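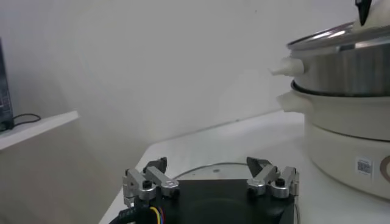 Why Do People Clap When They Do?

Go to a concert and you will notice something odd. A room full of strangers sits quietly in the dark, and then all of them smack their hands together at once. Who told them to?

The short answer is: other people's hands. Somebody starts, the neighbors join in, and soon the whole room is at it. Clapping is catching, a bit like yawning but louder.

The tricky part is knowing when to start. At a jazz show, you can clap in the middle of a tune, right after a player finishes a solo. The band won't mind. They like it. At a classical concert, clap in the middle and a lady in row six may turn around and look at you as if you had sat on her hat.

Long pieces of classical music are often cut into parts called movements. Between them the players stop, turn pages and cough. It looks exactly like the end. It is a trap. Many grown-ups have fallen into it, including Natanael Marinho, who plays the cello at the Grotgate Music Hall and really ought to know better.

"I was in the audience for once," he says. "I clapped alone. There were 200 people there and I could hear every one of them not clapping."

It wasn't always like this. In Mozart's day, audiences clapped whenever they heard a bit they liked, and Mozart was pleased when they did. The hush came later, when people decided that serious music needed serious sitting.

Try this at home. Clap with your palms flat, then with your hands cupped. The cupped clap sounds deeper, because of the air caught between your hands. Next, knock gently on things around the kitchen (ask first, and leave anything hot or breakable alone). Everything has its own sound, and some of them are terrible.

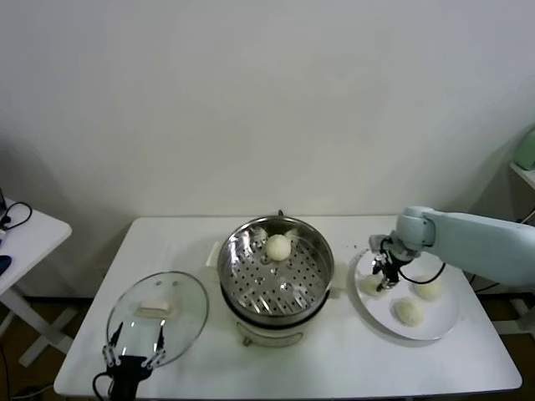 A steamer with one bun in it, and a glass lid.

So when should you clap? Watch the conductor. If the arms are still up, wait. When the arms come down and the conductor turns to face you, go ahead.

Or do what Natanael does now, and wait for the lady in row six.

WORDS TO KNOW
Solo: a part played by one person.
Movement: one section of a longer piece. Hardly anybody moves.
Encore: an extra piece at the end, usually practiced in advance - so try to look surprised.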